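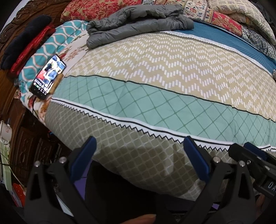 Bedding, Round Three

The bed-making project has reached the stage where the word "comforter" makes grown adults leave the room. For readers who skipped the February issue, the short version is that Lejla Đorđević wants a robot arm to fold and straighten bedclothes, and she wants it to learn the job from people doing it in real bedrooms with a hand-held gripper. Everything the person does with the two fingers, the robot is later supposed to do with its own two fingers. In February the robot had learned to fold a plain white towel on a plain gray table, and we were all very proud of it.

Then we gave it a real bed. Real beds have four kinds of pattern on one comforter, a puffer jacket dumped on top, and a phone left lying there with the screen on. The old policy (the Cusari model, for those keeping track) looked at all this and went for the boldest stripe it could find. It had decided, somewhere in its training, that a strong dark line against a pale background was the edge of the cloth. On a white towel that's a fair guess. On a comforter with a black zigzag running across the middle of it, you get a robot pinching away at a flat surface with enormous confidence.

So this summer's work was about edges, and how to tell a printed one from one you can pick up. Lejla's fix is cheap, which pleased the people who sign for things. We used to throw out the bits of each recording where the person was dithering, poking at the cloth or grabbing and missing. Those bits looked like mistakes. Now we keep them, and we mark each closing of the fingers with what came up between the pads: nothing, one layer, or several. The model has to guess that answer from the view just before the fingers close. It gets scored on the guess as well as on the motion, and after enough wrong guesses it stops falling for zigzags.

The numbers, such as they are. We ran 98 trials on beds the model had never met, in homes that weren't used for training. The task was modest: find the free edge of the top cover, lift one layer of it, and pull it toward the pillows. The old policy managed 9. The new one managed well over half, and I've been asked not to print the exact figure until the last batch has been scored by someone who didn't also build the thing. Fair enough. When it fails now, it mostly fails by taking two layers instead of one, so the sheet comes along for the ride. I do this myself every morning.

Two things didn't work. We tried feeding the model the current drawn by the finger motors, on the theory that thick cloth should feel different from thin cloth. A puffer jacket and a folded quilt turned out to feel the same to it, and the whole channel has been quietly dropped. We also tried having people tidy the bed before recording, which gave us lovely data and a robot that could handle only tidy beds. The instructions now say to leave the bed as you found it. Several households have taken to this rule with real enthusiasm.

A word on lighting. Training has leaned heavily on bright, even rooms, and the model is noticeably worse where the gripper throws its own shadow on the cloth. It seems to read the rim of the shadow as one more edge to grab. Lejla would like more recordings from dim corners, the far side of the bed, and anywhere near heavy dark furniture. If you're collecting this month, please don't turn on every lamp in the house on our account.

Housekeeping: the Clultbridge team has 3 spare sets of finger pads, so ask them before you order. Check the screws at the finger ends before each session. One set worked itself loose in the middle of a duvet, and finding a small screw in a duvet is a research problem of its own. Uploads go to the Vukčević server as before, with the layer marks in a separate file. Please stop calling that file "final."

The next test is a fitted sheet. Lejla has blocked out 7 weeks for it. The rest of us have started a pool, and you can put your name down on the sheet by the coffee machine.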